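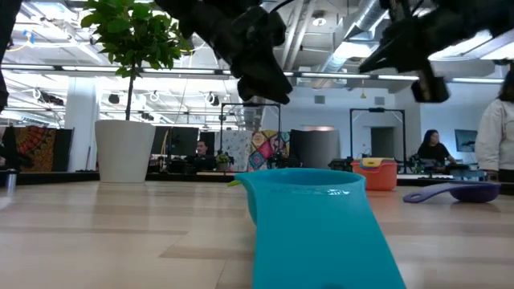 Measuring cup and spoon task: when should an episode be rejected?
Board: Kovside Data Collection / Two-arm tasks

nhi_doan
Members are asked to comment on the acceptance rule for the cup and spoon set. The current batch holds 241 episodes, and the reviewers have set aside 30 in which the operator made a second attempt at the handle. The present guideline requires that these be removed. Comments will be taken into account before the next batch is scheduled.
Nhi Doãn, Collection Lead

plilura_ops
I support removal. A repeated grasp teaches the policy to hesitate. The Puvau set was accepted with such episodes in March, and the trained model paused above the object in nearly 10 percent of trials.

kilicarslan_lab
I must respectfully disagree. The Puvau pauses came from operators waiting for the timer, and those episodes contained no second grasp at all. Recovery is the behavior we are short of. If every miss is deleted, the model will have no example to follow when it misses.

plilura_ops
The timer explains part of it. I reviewed the logs at the time and would not say all.

tmr_8
May I ask whether start positions are being varied? A flat handle pointing toward the operator is a different problem from one pointing away – the wrist has to turn much further.

nhi_doan
Start positions are changed every eight episodes according to the sheet. The direction of the handle is not recorded at present. A field will be added.

kilicarslan_lab
Please also add a field for "second attempt." The episodes could then be kept and filtered later by whoever trains on them.

plilura_ops
I would accept that, provided the default filter excludes them.

kilicarslan_lab
I would prefer the default to include them, but I will not hold up the batch over it.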